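Horkness Pool Keeps Its Hours, Loses Its Soap

Monday, February 24, 2020

The Horkness town pool will stay open through the spring after all, though swimmers are advised to bring their own soap.

The town board voted late last week to keep the 11-lane pool on Cabral Street running on its regular schedule, ending a month of argument that began in January when a draft budget proposed closing it on weekday mornings. Weekday mornings are when people use it. The draft did not mention this.

More than 400 residents signed a petition against the cut, a healthy number for a town where the last mayoral race was decided in an afternoon. Several signers noted that they do not swim and have no plans to start, but wanted it on record that they could.

Faizal Oei, who manages the pool, told the board he could find the savings elsewhere. He then read out a list of elsewheres. The vending machine contract goes. The lobby fish tank goes, and the fish go to the library in Clornthorpe, which has agreed to take them on a trial basis. Free soap and towel service, a fixture since the building opened, ends next week.

The towels drew the most comment. One speaker called them "thin but ours." Another asked whether the old ones would be sold, and was told that they would be, at 2 dollars each, and that there was no limit per household.

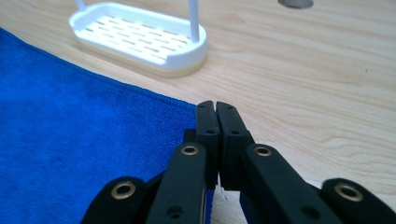
Oei said the heating bill remains the larger problem. The boiler was installed by Brelatetti, a firm that has since moved into garage doors, and parts have to be ordered from whoever still has them. A new unit would cost more than the board is willing to say out loud at a public meeting. For now the water will be kept one degree cooler, a change Oei described as bracing and the morning lap group described at greater length.

Day passes stay at their current price. Annual members will each get a 100-cent credit, which the board's press release gives in cents.

The board takes up the parking lot next month.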